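4. Crossfader wear in hired controllers

4.1 Units and records

The controllers studied here came from the hire stock of two shops in Prutdale. Both shops carry the Skelel two-channel model as their basic unit and have done so for several years, which let us compare like with like. We took 36 controllers out of circulation for one week each, in rotation, so that neither shop ran short during the busier part of the season. Each unit has one crossfader and two channel faders. Six channel faders had already been swapped for a part we could not identify and were left out, giving 102 faders in all.

The hire records were kept on paper at the first shop and in a spreadsheet at the second. We typed up the paper records and merged the two sets. After removing duplicates and entries with no return date, 1842 hires remained. The records give the unit number, the date out, the date back, and a free-text note on condition. They don't give hours of use. A controller hired for a wedding may be played for five hours, and one hired for a long weekend may never leave its bag. We used number of hires as our measure of use throughout and return to its limits in Section 6.

Condition notes were read by both authors separately. A note was counted as a fader complaint if it named a fader or described a fault that could only come from one, such as a channel that stayed audible with the crossfader fully over to the other side. Notes that said only "crackles" or "bad sound" were counted as unclear and not used. This left 197 fader complaints. We agreed on most of them at the first reading and settled the rest by talking them through.
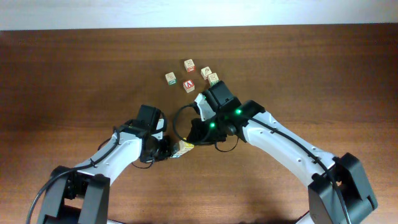

Figure 4. Alphabet blocks on a wooden tabletop.

4.2 Measurements

Each fader was measured in place, with the knob on and the faceplate fitted. We recorded three things: the force needed to start the fader moving, the force needed to keep it moving at a steady speed, and the distance from the end stop at which the opposite channel first became audible. The last of these is usually called the cut-in distance, and on this model it can be changed by the user through a small control on the front panel. We set that control to its sharpest position before every measurement.

Force was read with a spring gauge hooked over the fader stem. Five passes were made in each direction and the middle value was kept. The first pass on a unit that had been sitting was nearly always higher than the rest, so we added a single full-travel stroke before the five counted ones. The units were left in the measuring room overnight beforehand.

Cut-in distance was read by ear and by meter. A steady tone was played on one channel only, and the crossfader was moved in from the silent side against a ruler until the meter left zero. The two methods agreed closely on clean faders. On worn ones they often did not, and the ear picked up a faint, uneven signal before the meter showed anything. We report the meter value, as it was easier to repeat.

Eleven of the crossfaders turned out to be Jullus replacement parts. The shops had fitted them at different times and hadn't always written it down, so we opened every unit to check. The Jullus part has a metal rail on each side of the carriage and the original has one on the near side only. We treated the two types as separate groups.

4.3 Results for crossfaders

Starting force fell with the number of hires on the original part. Most of the drop came early in a unit's life, and after that the values spread out, with some faders staying loose and even and others becoming stiff again near one end. When we opened the stiff ones we found a dark paste of dust and grease packed against the end stop, always worse on the side nearer the headphone socket. We have no firm reason for this. Cup rings on several faceplates were on the same side.

Cut-in distance grew with hires in both groups, more slowly in the Jullus group. The difference is clear in the raw values, but the replacement parts were also newer, and with only eleven of them we were not able to separate age from design in a way we would rely on. 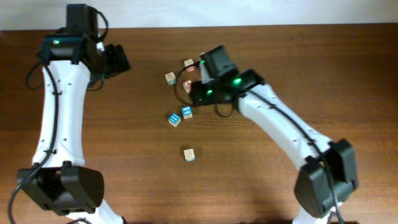

Ginette Gauthier, on reading a draft of this section, wrote that cut-in distance matters far less to people who hire than to people who own. In her view a wedding DJ blends with the channel faders all night and might touch the crossfader twice, so a shop that orders replacements on the basis of cut-in is spending money in the wrong place. She suggested ranking units by channel fader noise first.

The complaint notes give her partial support. Channel faders were named more often than the crossfader at the first shop, which does mostly weddings and school dances. At the second shop, where more units go to bars and student nights, it was the other way round. We have kept the crossfader results at the front of this section since that is the part the earlier work looked at, and the channel fader results follow in Section 5.

4.4 Effect of cleaning

Both shops clean faders with a spray when a customer complains. The first sends its worst units to Stępień, a repair bench that strips the fader, wipes the track, and puts in fresh grease by hand. We measured nine crossfaders before and after the spray and seven before and after the bench service.

Spray cleaning lowered the running force on all nine and removed audible crackle on eight. Measured again in November, five of the nine were back near their earlier values and two were worse. The bench-serviced faders changed less at first but had kept most of the gain. One had a cracked carriage and was replaced during the service, so it is left out of the table.
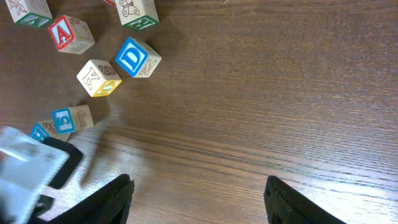
Figure 5. Alphabet blocks on the table, with two black gripper fingers in the foreground.

The cost of the two treatments is hard to compare from the shops' own books. The spray is bought by the box and used on everything, including sockets and jog wheels. Luzius Widmer's estimate for an earlier set of hire mixers put the spray at a small fraction of the bench price per visit, but he did not follow the units for long enough to see how many came back. Our own follow-up was longer and still covers only one season.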